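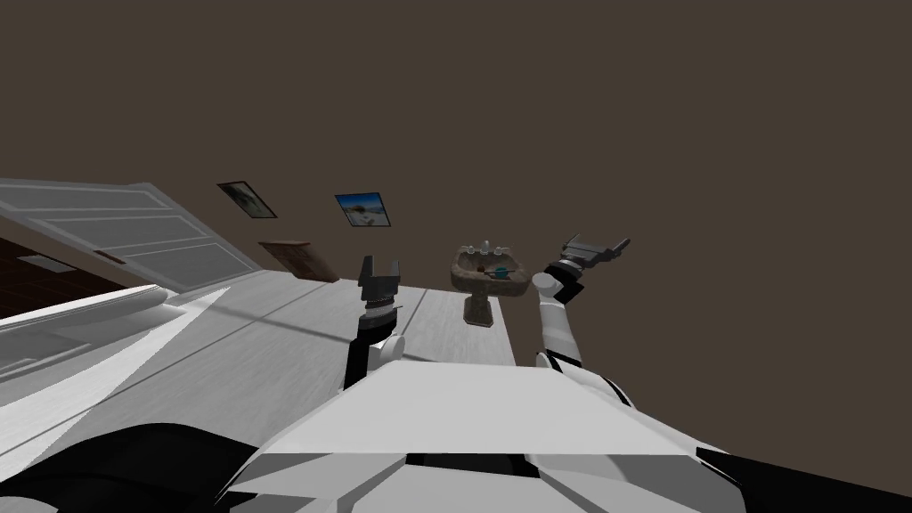 February, 4:15 pm, club room

Bathroom task for the Grostham sim round, second sitting. I spent most of the afternoon on the start pose, which I know sounds like a waste, but the Milton controller really does care where the arms are when the episode begins. The target is the little teal thing in the bowl of the pedestal sink, and with both arms up, one either side of it, either gripper has a fair shot at going in first. I've left the two framed pictures on the wall alone for now. Whoever wants to swap textures, please do it on a branch!

Settings so far: 300 episodes per batch, 5 random seeds, everything logged to the Coelho folder. I bumped the step limit to 2,000 after the last lot kept timing out (my fault, I'd copied the value across from the kitchen task and forgotten all about it). Gripper speed is still the default. I'd like to slow the closing down a bit, but one change at a time, or we'll be back where we were before the holidays with no idea which knob did what.
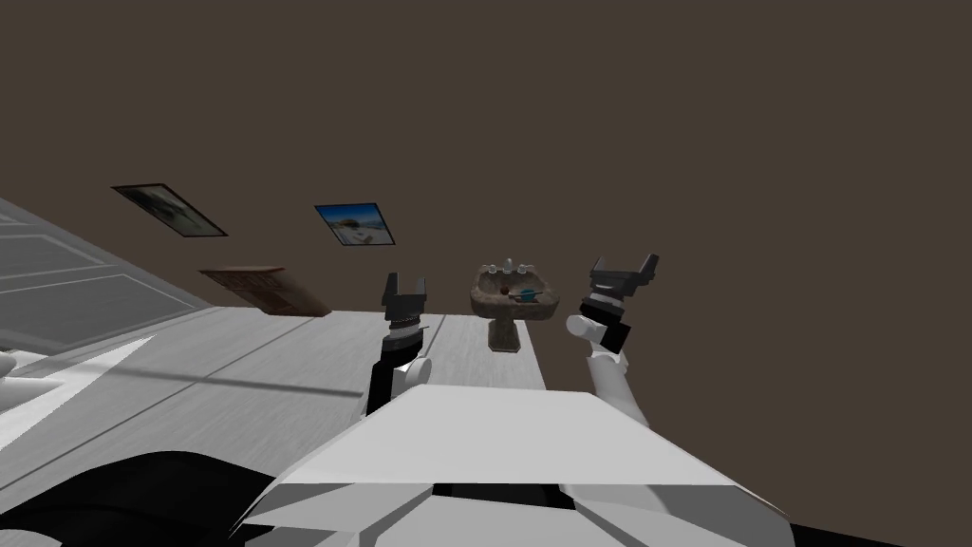 Bathroom task, both grippers open, teal item in the basin.

Reward is the next headache. At the moment it only pays out on a lift, so the policy gets no hint that it's getting warmer. I've drafted 3 versions with a distance term — they're in the notes file, roughly in order of how much I trust them. Have a read and scribble your favourite colour next to the one you'd run first.

Still to do: check the collision mesh on the basin rim, rename the Feltedstead configs so they sort properly, and work out why the viewer eats so much memory on the old laptop. Batch one is queued for tonight.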